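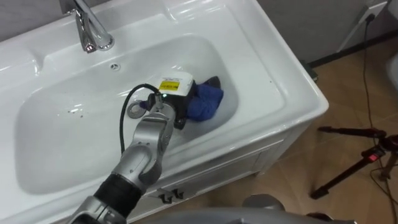 Home Archive House Garden About Subscribe

I have now read four separate guides to cleaning a bathroom sink, and they can't all be right. One wants bicarb and vinegar. One says bicarb and vinegar cancel each other out and you may as well use tap water. One is written by people who sell a paste. The last is by a woman who cleans hers every morning "as a little moment of calm", and I don't believe her.

So I've been doing my own testing, if you can call it that, on the upstairs sink. It's a plain white ceramic one with a deep rectangular basin and a wide flat rim, dropped into a white vanity with recessed panels on the front. It came with the house. I used to think it was the easiest kind of sink to live with. I've changed my mind about that, mainly on account of the rim.

A wide flat rim sounds useful. You picture a soap dish on it, a glass, perhaps a plant. What you get is a shelf that water sits on. It pools along the back near the tap and dries there, and in our area the water is hard enough that it leaves a ring wherever it stops. My sister-in-law, Ailsa Farquharson, has the same style at her place in Distatham and says she has no trouble with hers at all. Ailsa also has a cleaner on alternate weeks, which she tends to leave out.

Then there's the colour. White is meant to look clean, and for the first ten minutes it does. After that every speck shows. You can wipe the bowl, walk away, come back with a towel over your shoulder and find a little scatter of dark bits that weren't there before. I couldn't tell you what most of them are. Grit, lint, old toothpaste that has picked something up. We had a beige basin when I was growing up, and my mother gave it a going-over once a week and it looked the same on any given day. I laughed at that basin for years. I take it back.

Anyway, the products.

I started with the Oltell spray, as it had the boldest claims on the bottle. "No scrubbing." I sprayed it, left it for the 2 minutes it asks for, and rinsed. The loose stuff went down the drain, as it would have if I'd just run the tap. The spots that had dried on hard, over on the left of the bowl, stayed put. So I scrubbed. I'd say the scrubbing did most of the work and the Oltell made the room smell like a fake lemon. I'll finish the bottle and I won't buy another.

Next was the Trodex cream, which a man at the hardware store talked me into. It's gritty between the fingers and I was nervous about it on a glazed surface. The label says it's safe on ceramic and then, in much smaller print, tells you to test it on a hidden area first. Where is the hidden area on a sink? I did a patch down low by the drain and couldn't see any scratching, so I did the rest. It shifted the dried-on spots in one go. It also took forever to rinse, and once the bowl had dried there was a chalky film I had to go back over with a damp cloth. Good on the spots, a pain otherwise. I'd use it once a month at the most.

Plain dish soap, which I only tried to have something to compare with, did nearly as well as the Oltell for a fraction of the price. I was pleased about that. I'm always pleased when the dull thing wins.

And bicarb? It's fine. It's a mild grit that happens to be cheap. I mixed it to a paste with water, skipped the vinegar, and rubbed it round the tap base with my thumb. It did a decent job there. I can't see that it deserves the following it has.

Cloths matter more than any of it, in my opinion. I've gone through the sponges with the green backing (too rough, and they go sour), the paper towels (they fall apart and leave more lint than you began with) and the expensive microfibre ones in the pack of 12. The microfibre is the one thing here I've come round to. I was sure it was a racket. A cloth is a cloth, I said, more than once and out loud. But a microfibre cloth wrung nearly dry will take water marks off chrome in a way an old T-shirt won't, and I've tried both on the same tap on the same morning.

My rule now is blue for the sink and anything but blue for the toilet, and heaven help whoever mixes them up. Silvana Medeiros from across the road thinks colour coding is over the top and that a hot wash sorts out everything. She may be right, but I'm not going to be the one to find out.

The one bad habit I haven't broken is leaving the wet cloth bunched up in the basin when I'm done. It never dries like that. It sits there in a lump against the side, going a bit musty, and then the next person has to move it to wash their hands. There's a perfectly good hook on the back of the door. I put it up myself.

A word about taps. Ours is a single lever with a curved spout, in chrome, and it looks terrific right after a polish under the overhead light. It looks terrible by lunch. I priced up a brushed finish one from Alcaraz that is supposed to hide fingerprints, and I was quite taken with it until I got to the cost. That was 56 dollars for the cheap version, which seemed reasonable, and then 900 for the one in the display, which had looked to me like the same tap. I asked what the difference was and was told "the cartridge". I asked what was different about the cartridge and was handed a brochure. We're keeping the chrome.

The overflow hole is the part the guides skip. It's that small round hole on the wall of the basin under the tap, and ours has a chrome rim round it that looks quite smart, so your eye slides past. Get a bottle brush in there. I did it in the second week of March for the first time since we moved in, and I won't describe what came out, except to say that I'd been blaming the drain for a smell that wasn't the drain's fault. Kęstutis Vanags, who did our plumbing when the upstairs toilet cracked, told me to pour a kettle of hot water down the overflow every so often. I asked whether that was an official recommendation or just something he does. He thought about it and said it was something he does. I trusted him more after that. (He also said not to use water straight off the boil, as a sudden change in heat can be hard on ceramic. I let it stand a while first.)

What I've ended up with is boring. Dish soap and a blue cloth most days. The gritty cream when the spots have built up. Brush in the overflow when I remember. Dry the rim, every time, even though it's annoying, as drying the rim does more for how the thing looks than any bottle I've bought. If you do that and nothing else you'll be ahead of where I was in the summer.

Zuleica Pimentel wrote in after my post on grout to ask if steam cleaners are worth having for bathrooms. I haven't got one and I'm suspicious of anything that comes with eleven attachments, but my brother has offered me the loan of his. If it's any good on the tiles by the vanity I'll say so. I expect it'll be good on the first three and then run out of water.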